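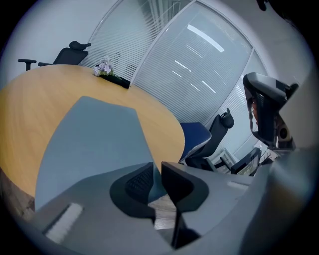 The gray gripper at the round table, black fingers forward.

Looking after a pair of hand-held grippers

I've been keeping a bench page of gripper tips since August, and it has grown enough that I'm putting the whole lot in one place. I love these tools! They're simple, they come apart easily, and almost everything that goes wrong with them can be put right on a kitchen table. All of it applies to the Vanham pair, and most of it should carry over to whatever you have.

Finger pads

Wipe both fingers before every session with a barely damp microfiber cloth, then go over them with a dry one. Ribbed pads hold lint like you wouldn't believe, so run a soft toothbrush along the grooves (along them, never across). Skip the rubbing alcohol. I used it for a week on the old Cemdale pads and they went shiny and started letting go of anything smooth.

Squeeze the pads between finger and thumb while you're there. A good one springs back. If the dent stays, swap it. I change mine every 1,000 grasps or so, and I always change both fingers together, otherwise the newer pad does all the gripping and the object twists toward the old one.

Trigger and slide

Open and close slowly ten times with nothing in the fingers. You're feeling for a catch, usually in the last bit of travel. Nine times out of ten it's a crumb in the slide! Tip the tool fingers down, tap the housing with your palm, and try again. Canned air is fine if you hold it well back. Please no oil. A dab of dry silicone on a cotton swab, wiped along the rail and then wiped mostly off again, lasts for weeks.

If the catch is still there, back the two slide screws out a quarter turn and work the trigger while you snug them up again. Stop as soon as the play is gone.

Marker cubes

Keep your fingers off the printed faces. Skin oil leaves a shine, and a shiny black square under a ceiling light can read as white. Dry cloth only on these, with a puff of air first so you aren't rubbing grit into the print. A lifted corner on a printed face can be pressed back down with a glue stick and a bit of card held flat for 60 seconds. Anything worse than that, print a fresh one at exactly the same size and measure it with calipers before it goes on.

Give the cube a gentle wiggle as well. If it moves at all, tighten the mount and redo your calibration, even if you're sure it went back to the same spot. I was very sure once and lost a whole afternoon.

A good test table

You don't need anything fancy for a check run. Mine is three things: something flat and stiff, something floppy, and something light with an awkward shape. Flat items tell you whether the fingertips meet evenly. 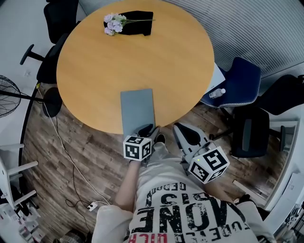

Let the flat item hang a little past the table rim so you can get one finger under it, close, lift it a hand's width, and put it down. Do it with the left, then the right. If one side needs a second try, look at the fingertips from the front and see whether one sits lower. Ours was out by the thickness of a business card, and a paper shim behind the pad cured it.

Then do the cloth. Pinch one layer of a fold and pull gently. If both layers come along every time, the pads are too worn or the trigger is closing too far. Artificial flowers are wonderful for the last test, they show a shaky grip right away.

Cables and chairs

Run cords along the wall side of your work area and tape them down wherever you step. Push in any chair you aren't using. Santino Paredes bumped an armrest with the right-hand tool last month and we spent the evening realigning the finger base, all for a chair that could have been a foot farther back.

Putting away

Leave the fingers slightly open so the pads don't take a set. Stand the tools on their housings with nothing leaning on the cubes. I keep mine in a Ruswood drawer lined with an old towel, and there's a card in there where I write the pad change dates.

Small spares I keep in a jam jar: pads, slide screws, two sizes of hex key, cotton swabs, glue stick, paper shims cut to 11 mm wide.

Updated 11th December with the shim fix. Next I want to try the softer Sepúlveda pads, and I'll add a section once they've had a proper few weeks of use.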